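Search this site Go

4 minute read

Print this | E-mail this

I caught Itzel Becerra on the phone at nine in the morning, which for a drummer is pretty much the middle of the night. She was in the van already, somewhere outside Tucson, eating a gas station burrito and apologizing for chewing.

Her band, Tlapale, put out their second record, Pulard, in April, and I've had it on in the car ever since (my kids know every word, including a couple they shouldn't). It's louder than the first one, and there's accordion all over it. I asked whose idea that was.

"Leobardo's," she said. "He found his grandfather's in a closet and just started bringing it to practice. We told him to take it home. He kept bringing it."

Leobardo Magaña also sings lead on four of the songs now, and Itzel says the split has been good for everybody's throat. "Kumiko was singing the whole set on the last tour and by the end she was whispering at us over breakfast."

That would be Kumiko Fukuda, bass and most of the lyrics. She yelled something from the back seat that I couldn't make out, and Itzel laughed so hard she had to put the phone down.

They have 12 shows on this run, mostly small rooms. The biggest holds 881, and Itzel knows the exact number because she looked it up and then couldn't sleep. "I kept picturing every single seat," she told me. "And there's no seats! It's standing!"

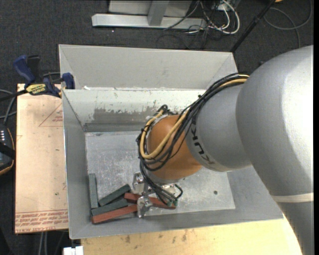 I wanted to know about "Tamer," the slow one that closes side A, and whether they'd really play it live. She said they've tried it twice and rushed it both times. "That's me, I'm the one rushing. I get nervous when it's quiet."

The last night is back home with Clillari opening, and she's already worried about the guest list. "My mom has invited the whole street," she said. Then they needed gas again, so I let her go.

Print this | E-mail this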